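How I Wash White Knits Without Wrecking Them

I ruined a good sweater last July (hot water, full spin, the works!), so now I do all my white ribbed stuff by hand in the bathroom sink.

Fill the sink with cool water and stir in a capful of mild soap before anything goes in. Push the knits under and squeeze them gently, no rubbing, then let them sit for 5 minutes. Drain, refill, squeeze again, and keep going until the water runs clear. Mine usually takes three rinses, more if I got heavy-handed with the soap.

Don't wring! My friend Xiuying Qiu taught me to roll everything up in a bath towel and lean on it, and I've done it her way ever since. Dry it flat, tug the ribs straight while it's damp, and check the seams for loose thread before you put it away.

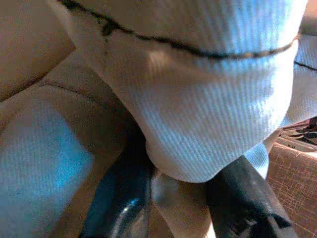

White ribbed knit with a dark stitched seam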